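Movell 地下储物间除湿机 用户手册

第4章 安装、排水与首次运行

4.1 适用范围

本章适用于 Movell 系列落地式压缩机除湿机，包括标准型和带提升泵的 P 型。两种机型的外壳、风道和控制面板相同，区别只在排水部分。凡仅适用于 P 型的步骤，均在句首注明。

开始安装前，请先读完第2章“安全说明”。壁挂支架的安装方法见随支架附带的单页说明，本章不再重复。

4.2 安装前的检查

1. 拆除外箱，保留底部泡沫托。日后搬运时必须使用原托。
2. 检查外壳、电源线和插头。外壳有凹陷、电源线有压痕时，不得通电，应联系经销商。
3. 核对附件：排水软管一根、管箍两个、滤网一片（已装入机内）、脚轮四只、内六角扳手一把。P 型另附细径透明软管一根及单向阀一个。
4. 将机器直立静置 12 小时后再通电。运输过程中若曾横放，压缩机内的润滑油可能流入制冷管路，静置时间不得缩短。

注意：静置期间不要装脚轮。脚轮应在机器就位前最后安装。

4.3 选择安装位置

1. 地面应平整、坚实，能承受整机重量。地面有坡度时，用随机垫片调平，以水箱浮子能自由升降为准。
2. 机器背面与墙面的距离不小于 200 毫米，出风口一侧不得有遮挡。
3. 不要把机器放在楼梯下方的封闭凹位内。回风与出风在凹位中短路，湿度读数会偏低，机器会提前停机，而房间其余部分仍然潮湿。
4. 避开采暖炉、热水器和直射日光。
5. 电源插座应为独立回路，带接地和漏电保护。不得使用卷盘式延长线。

储物间内有多排货架时，机器应放在过道一端，出风方向与过道平行。靠外墙的货架与墙面之间应留出空隙，使气流能够到达墙根。纸箱不要直接放在地面上。

注意：房间设有通往室外的通风口时，运行期间应将其关闭。设有燃气或燃油器具的房间例外，此类房间的通风口在任何情况下都不得关闭，并应选用其他除湿方式。

4.4 连接排水管（标准型）

标准型出厂时设为水箱排水。需要连续排水时，按以下步骤操作：

1. 关机，拔下电源插头。
2. 取出水箱，倒空后放在一旁。
3. 旋下机身背面的橡胶塞，连同垫圈收好。
4. 将排水软管套入接口，推到底，用管箍固定。管箍的螺钉朝下，便于日后检查。
5. 软管另一端引至地漏。全程向下倾斜，不得有上拱或打折。
6. 将水箱装回。水箱未到位时，微动开关不闭合，机器不启动。
7. 从接水盘缓慢倒入一杯清水，确认水从软管末端流出，接口处无渗漏。

小心：软管末端不得浸入水中。末端浸没后管内形成气阻，接水盘可能溢流。

4.5 连接提升泵（仅 P 型）

1. 按 4.4 的第1步和第2步操作。
2. 将单向阀装在泵的出口，箭头朝向出水方向。
3. 将细径透明软管插入单向阀，听到卡紧声后轻拉确认。
4. 软管沿墙向上固定，拐弯处保持圆滑，最高点不超过铭牌标注的扬程。
5. 软管末端固定在水槽或排水立管的开口上方，留出空气间隙。
6. 通电，按住“泵”键直到指示灯闪烁。泵运转一次后自动停止。

注意：泵在无水状态下反复运转会损坏膜片。首次测试前，应先向接水盘加水。

小心：房间温度可能降到冰点以下时，不得使用提升泵。断电后应将软管和泵内的余水排净。

4.6 首次运行

1. 关闭门窗，接通电源。显示屏全亮后转为当前相对湿度。
2. 按“模式”键，选择“连续”。机器在连续模式下不受设定湿度限制，适合初次除湿。
3. 风速设为高速。
4. 运行 2 天，其间每天检查水箱或排水口。
5. 湿度读数稳定后，改为“自动”模式，用加减键输入目标湿度。
6. 按“锁定”键，防止误操作。

初次除湿期间，水箱可能很快装满，墙体和地面中的水分会持续释放。湿度读数在机器停止后回升属于正常现象。若长时间不下降，应检查门缝、通风口及是否有渗水点。

压缩机停止后有延时保护，在延时结束前再次按开机键，只有风机运转，不表示故障。

4.7 存放物品的处理

除湿只能降低空气的相对湿度，不能使密闭容器内的物品干燥。机器投入运行时，应同时整理储物间内的物品：

1. 打开密封塑料箱的箱盖，待初次除湿结束后再盖上。
2. 纺织品和纸张移到货架上层，分开摆放。
3. 零散小件放在敞口容器中，不要叠压。金属容器底部与湿冷地面接触时会结露，应垫高。
4. 皮革制品远离出风口，以免过度干燥而开裂。
5. 已有霉斑的物品移出房间另行处理，不得放回。

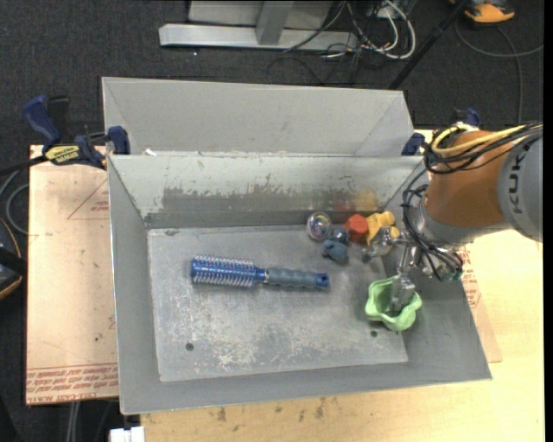
文：Vilgot Bråten　Movell 技术文档组　2019-11-19

敞口的金属箱适合存放发刷、玩具一类的小件。物品之间留有空隙，气流能够经过箱底。箱底漆面或镀层受损时，应在除湿期间检查是否有锈点，必要时更换容器或加衬垫。

4.8 日常检查

1. 每月取出滤网，用吸尘器清洁，或用清水冲洗后晾干。不得使用热水或溶剂。
2. 每月检查排水软管是否有弯折、藻类或沉积物。
3. 每季清洁接水盘和浮子。
4. 长期停用时，倒空水箱，拔下插头，机器直立存放，并用透气罩遮盖。

4.9 故障代码

E1：湿度传感器断路。断电后重新通电，代码仍出现时联系维修。
E2：蒸发器温度传感器异常。处理方法同上。
E4：水箱已满或未到位。倒空并重新装入。
E5（仅 P 型）：泵超时。检查软管是否堵塞，单向阀方向是否正确。
dF：正在除霜。无需处理，除霜结束后机器自动恢复运行。

本表未列出的代码，请记录代码、机身序列号及发生时的湿度读数，再联系经销商。

4.10 备件订购

订购时请注明机型和序列号。滤网的订货号为 273，标准型与 P 型通用。单向阀和透明软管成套供应，不单独出售。使用 Nurnach 或 Bedau 品牌排水接头时，需另购转接件，转接件不在保修范围内。Rainer 壁挂支架的备件由支架经销商供应。

有关保修条件，见第7章。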